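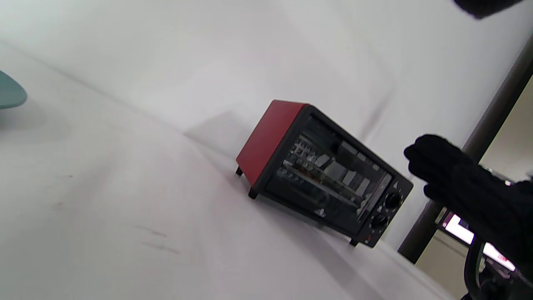
Standby and Short-Cycle Energy Use in Shared Student Kitchens

Theano Zervas, Iason Chatzigeorgiou
Supervisor: Angeliki Raptis
Submitted Saturday, September 5, 2020

1. Background

Electricity in the Vrettos residence is billed per floor, so residents never see what a single meal costs. Small ovens, kettles and hot plates share one circuit with the lighting. This report estimates how much of the kitchen load comes from short cooking cycles and how much from appliances left plugged in. Users of countertop ovens set the temperature and the time by hand, and the habits behind those settings vary widely between floors.

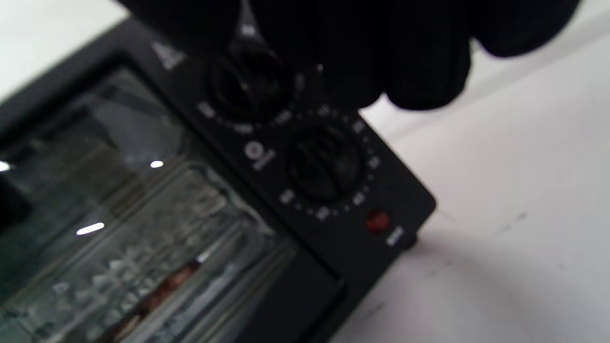

2. Method

Plug-in meters were fitted in 9 kitchens and read each evening. Residents kept a paper log of cooking times – 46 of them returned it complete. Logs with missing days were dropped. Manolis Christodoulou checked the meters against a bench supply before installation, and one unit was replaced for drift.

Meals were grouped by method: boiling, frying, and baking or toasting. Baking in a small oven usually means one metal tray and a wire rack, with little thermal mass to heat.

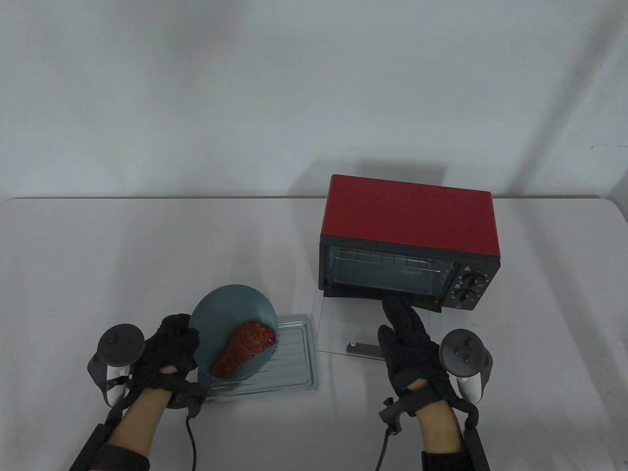
Preheating was logged separately where residents noted it. Most did not, and the split between preheating and cooking is therefore weak.

3. Results

The logs gave 400 usable cooking events. Short cycles made up 59 percent of them. Standby draw was low on every floor except the second, where an old refrigerator masked the reading. Reheating a single plate of food was the most common entry in the evening hours. 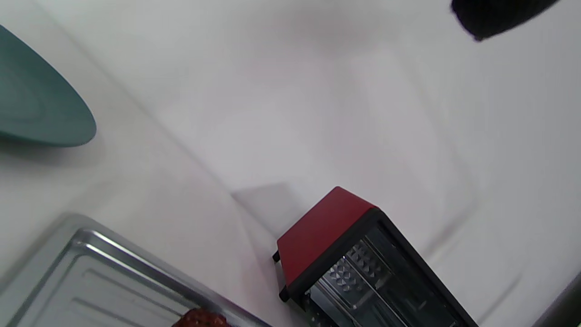 Shared meals used less energy per person than separate ones, but the sample is small. Brenda Quezada repeated the calculation without the second floor and the ranking of methods did not change. A further round of readings is planned for November, with the refrigerator on its own meter.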